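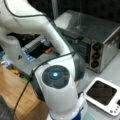
Cavow finger and pad kit for small bench arms

September 24, 2018
By Wendy Gosling

The Cavow kit replaces the parallel fingers on a small bench arm with a pair made for handling household things: bowls, toys, fruit, packets, cloth. It comes as parts and you put it together yourself. We drew it up at Hartley, the shared workshop where most of us keep a bench, and it is sold through Prarance to anyone who wants one.

The standard fingers on most second-hand arms are bare metal. They hold a machined block well enough and let go of nearly everything else. Ours are white plastic with a rounded lower corner and a black pad set into the inner face. The pad sits in a recess, so it can't peel off sideways when the arm drags something along the bench. The white border around it also makes it easy to see in the wrist camera where the grip starts.

Ring-shaped toys are a good first test. They are light, they roll if you push them off centre, and the curve only meets the pad along a narrow line.

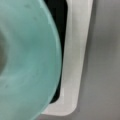

What is in the kit

- Fingers, left and right, white
- Pads, black, with one spare pair
- Adapter plate for the Brultum wrist, or a blank plate to drill yourself
- Bracket for a small wrist camera
- 14 screws and a hex key
- Printed instructions, one sheet folded

The camera is not included. Most small board cameras fit the bracket. If yours has the lens off to one side, mount it so that at least one finger stays in view when the grip is closed.

Fitting it

Switch the arm off at the wall first. Take off the old fingers and keep the screws. Fit the adapter plate, then the fingers, and leave everything slightly slack until you have closed the grip by hand and checked that the pads meet flat. Then tighten. Run the camera cable up the outside of the arm with enough loop for the wrist to turn fully. Margarida Fonseca pulled two connectors out before she gave hers enough slack.

The fingers open to 92 mm. That will not go round a mixing bowl, so for bowls you come down over the rim with one finger inside. Small things sitting inside a bowl, such as a toy carrot, are best taken from straight above. 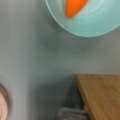

Photo: Ryan Oakley, Hartley workshop

Set the approach height over the bare table and again over any board you use. A chopping board is enough of a step to catch the fingertips if you forget it. Keep the speed low while anyone is leaning in near the arm.

Wear

The pads are the part that goes. Roland Whitlock has had more than 2,000 grips from one pair, mostly on plastic, and they are shiny but still hold. Rounded, smooth things are the hardest on them. 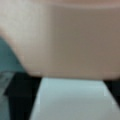

Wipe the pads with a damp cloth and let them dry before use. Don't use solvent, which lifts the glue. Spare pads are sold in pairs and the fingers can be bought singly if you snap one.

Questions about other wrists go to Lorraine Wainwright, who draws the plates. Send her the bolt spacing and a sketch. A plate for the older Brultum wrist should be ready in November.

Contact Prarance | © 2018 Prarance | Back to top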